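The scheduler was right and I was wrong

I spent most of Tuesday arguing with a planner, and I'd like it on record that the planner was very calm about it.

For anyone who skipped the last few posts: I'm building a layer of software called Kun that sits between a task list and a simulated arm. You hand it something like "pick up the tank, put it in the bowl," and it is supposed to break that into grasps, moves and releases, check each one against what the cameras report, and try again if something looks off. It runs on top of Rosumix, which does the motion planning and does it well as long as you don't lie to it. I lie to it constantly, usually about where things are.

The test setup is a virtual kitchen I call Dultby, after a street I used to live on. It has a marble counter, dark red walls and a floor that renders slowly for reasons I have stopped looking into. Everything that goes on the counter comes out of a random object picker, so you get kitchen things next to toys next to things I can't name. I like this. A planner that only knows mugs is going to have a hard life.

The job on Tuesday was the toy tank. It's a mean little object for a grasp planner. The hull is a reasonable lump, but the barrel sticks out like it has somewhere to be, and the camouflage paint does to my segmentation code pretty much what camouflage is meant to do. Half the mask would vanish into the brown of the marble and the other half would come back as two objects, neither of them a tank.

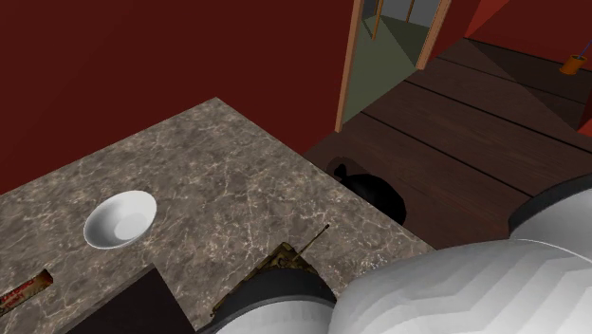 A reader commented on the last post that I should give up on masks altogether for anything with a painted pattern, fit a box to the depth points, and let the grasp planner sort it out. The same comment went on to say that retry logic is where projects go to die, and that whatever number of retries I was using, it was too many.

The first half I have now tried, and it works better than my own idea, so thank you, I guess. A box fit doesn't care what color anything is. It does care about the barrel, which drags the middle of the box off toward open counter, so the arm wants to close on a spot a bit to one side of the hull. I trim the thin parts before fitting now. The trimming is eleven lines of code and took an entire afternoon, most of it spent on a minus sign.

The second half stung more. I went and looked at the retry count and it was 31. I have no memory of choosing 31. I think I was once at 30 and wanted to see if one more would do it.

So what was happening, and what the logs had been saying for weeks in a polite voice I wasn't listening to, was this. Kun would ask for a grasp pose. Rosumix would answer that the pose was reachable but the path to it came too close to the counter. Kun would treat that as a failed attempt, nudge the target by a hair and ask again. Thirty-one times. Then it would move on to the next object with every sign of confidence, as though the tank had been handled.

The fix was to stop treating "no" as one word. There are now two kinds. One means the pose is bad, so pick a different one. The other means the pose is fine and the route is bad, so back up, raise the wrist and come in from somewhere else. Retries are down to 2 for each kind, and the whole thing finishes sooner, including when it fails. I can live with failing quickly. Failing slowly was eating my evenings.

It also meant admitting that the order of the task list matters. I had been picking the order by hand because I thought I knew better. The scheduler I wrote last June, then switched off in a huff, sorts objects by how much free space there is around them and does the crowded ones last. I switched it back on as a kind of joke. It was right on 18 layouts in a row, and then I stopped testing because I could see where that was heading. 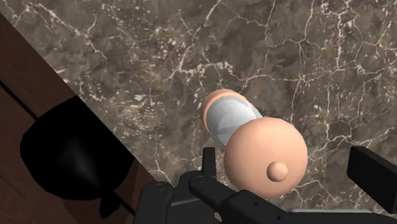

Round things are next. The box fit that rescued the tank is a poor match for anything ball-shaped, because a box around a ball gives you corners that don't exist and the planner takes them very seriously. It will refuse a perfectly good approach to avoid bumping a corner made of nothing. I have a half-written check that compares the points to a sphere first and only falls back to the box if the error is large. "Large" is currently a number I typed with my eyes mostly closed.

The other open problem is objects that touch. Depth points from two touching shapes arrive as one cheerful blob, and the box fit wraps the pair like a present. Sometimes that's fine and you want to lift the whole lot. Sometimes you very much don't. Kun has no opinion on this yet. I've got a branch named gudimham, after the town where I had the idea in a parking lot, that tries splitting the blob at its narrowest point. It splits most things. It also split the bowl, which I hadn't asked for.

If you want to try the two-kinds-of-no change, it's in the main branch now. The setting is called retry_split and it's on by default. The old behavior is still in there behind a flag, mostly so I can go back and feel bad about it. The docs haven't caught up, and the error message for a bad route still says "unknown sadness," which I wrote at one in the morning and keep meaning to change.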